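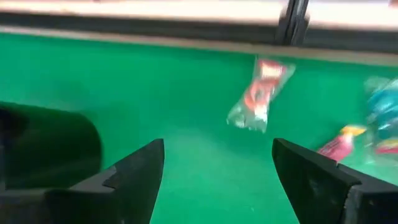 Trois petites pièces emballées, de type bonbon, sur une surface verte.

27 mai 2021

Shoshana Benavides enseigne la technologie au collège depuis assez longtemps pour avoir vu passer trois programmes différents. Avec son collègue Shengli Kang, professeur de mathématiques, elle s'occupe de l'atelier Lateneo, où des élèves de quatrième et de troisième construisent des stations de mesure pour les cours d'eau de la commune. L'atelier occupe deux heures par semaine, en fin d'après-midi, dans l'ancienne salle de dessin.

L'idée de départ venait d'un exercice de mathématiques. « On faisait tracer des courbes à partir de relevés tout prêts, trouvés dans le manuel », raconte Shengli Kang. « Un élève m'a demandé d'où venaient les chiffres. Je n'en savais rien. J'ai proposé à Shoshana de fabriquer les nôtres. »

Les premières stations étaient des boîtes étanches fixées à un piquet, avec une sonde de température et une carte programmable. Deux sur trois ont pris l'eau la première semaine. « Les élèves avaient percé le couvercle pour passer le câble et mis de la colle autour », se souvient Shoshana Benavides. « Ils ont refait la pièce en passant le câble par le dessous, avec un joint. Là, on a parlé de pression et de dilatation, et ils écoutaient parce qu'ils en avaient besoin le soir même. »

L'atelier compte aujourd'hui 81 inscrits, répartis en quatre groupes. Chacun suit sa station d'un bout à l'autre : le boîtier, le programme, la pose, puis l'entretien. Les relevés arrivent sur un ordinateur du collège et servent ensuite en classe, y compris pour ceux qui ne participent pas à l'atelier.

Le budget reste modeste. L'établissement verse 525 euros par an, auxquels s'ajoutent 200 euros donnés par l'entreprise Jurkell, un fabricant de joints et de raccords installé dans la zone d'activité de Troltunden. « Ils nous donnent surtout des chutes et des pièces déclassées », précise Shengli Kang. « Pour nous, ça vaut plus que le chèque. » Une technicienne de l'entreprise est venue deux fois montrer comment choisir un joint selon le diamètre du câble.

Les deux enseignants n'ont pas la même façon de travailler et ne s'en cachent pas. Elle préfère laisser les groupes se tromper. Lui voudrait un plan écrit avant que quiconque touche à un tournevis. « On a fini par couper la poire en deux », dit-elle. « Ils rendent un croquis coté, une page, pas plus. Après, ils montent. » Le croquis est noté en mathématiques, le montage en technologie. La rédaction du compte rendu compte depuis cette année pour le cours de français, ce qui a demandé, selon Shengli Kang, « quelques réunions de plus que prévu ».

La fermeture des salles l'an dernier a compliqué les choses. Les élèves ne pouvaient plus se prêter les outils, et l'atelier a été suspendu plusieurs mois. Certains ont continué chez eux, sur le programme seulement. C'est à cette période qu'un groupe de troisième a écrit le petit logiciel qui repère les valeurs aberrantes et les signale sur le graphique. Il est toujours utilisé. « Il y a des choses dedans que je ne comprends pas complètement », reconnaît Shoshana Benavides. « Je leur ai demandé d'écrire une notice avant de partir au lycée. J'ai reçu une demi-page. »

Les filles représentent un peu moins de la moitié des inscrits. Au début, elles étaient 5. Les enseignants disent n'avoir rien fait de particulier, sinon déplacer l'horaire, qui tombait en même temps que l'entraînement de handball. « On cherchait des explications compliquées », dit Shengli Kang. « Une élève nous a montré son emploi du temps. »

Reste la question de la suite. Les stations sont posées sur des terrains communaux, et l'autorisation doit être renouvelée en août. Le ruisseau de Fitzsimmons, où se trouve la plus ancienne, doit par ailleurs faire l'objet de travaux de berge. Les élèves ont demandé par courrier que leur piquet soit déplacé de quelques mètres en amont pendant le chantier. Ils n'ont pas encore de réponse.

À la rentrée, Shoshana Benavides aimerait ajouter une mesure du niveau d'eau. Les élèves ont testé un capteur à ultrasons au-dessus d'une bassine, avec des résultats irréguliers. Shengli Kang penche pour un flotteur relié à un potentiomètre, moins cher et plus facile à réparer. « On va laisser deux groupes essayer chacun le sien », dit-elle. « Moi, j'attends les croquis », répond-il.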